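3.2 Countertop storage and the shared worktop

The second part of the study looked at how small kitchen items are stored when cupboard space is limited. Following Katiyar and Duan, we treat the worktop as a storage surface in its own right and distinguish between items that stand directly on it and items that are held by a secondary support, such as a rack, a stand or a hook. The distinction matters in small households, where the same surface must serve for cooking, drying and keeping.

Mugs are a useful case. They are used several times a day, they stack poorly, and their handles take up room on a shelf. A mug tree moves them off the surface and keeps them within reach, at the cost of a permanent footprint. In our arrangement the tree was given a central position, with the larger appliance to one side (Figure 4).

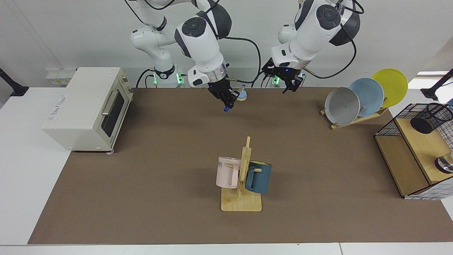 Figure 4. Mug tree with two mugs and toaster oven on the brown mat.

Interviews for the Trornden housing survey, carried out in June with 33 households, suggest that a central position is seldom the one people choose at home. Most respondents kept their mugs close to the kettle or the sink – in several cases on the windowsill – and described the middle of the worktop as a place to be kept clear. Respondents who owned a mug tree reported moving it up to five times a day, mainly to make room for chopping or for unpacking groceries.

Plates raised a different set of concerns. Respondents spoke less of reach than of drying, and many did not separate the two functions: a plate left in the rack after washing was considered put away.
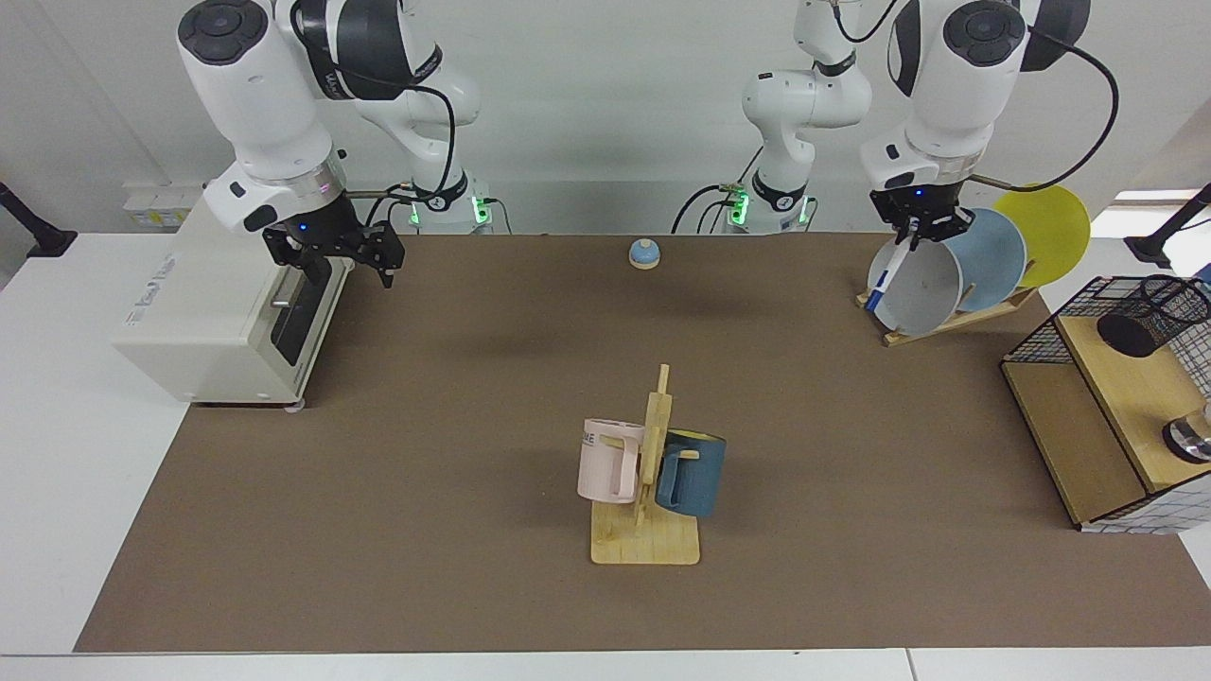

Racks that hold plates on edge support this habit. Each plate can be taken out on its own, and air can pass on both sides, so that the rack may serve for drying and for storage without any change to its contents. Size remains a limit. In Figure 5, the yellow plate at the back extends partly past the wooden rack, and an overhang of this kind reduces the clear surface beside the rack even when its base is small. We therefore recorded the outline of the plates together with that of the rack when estimating occupied area. The same rule was applied to mug trees, where hanging mugs can reach well beyond the base.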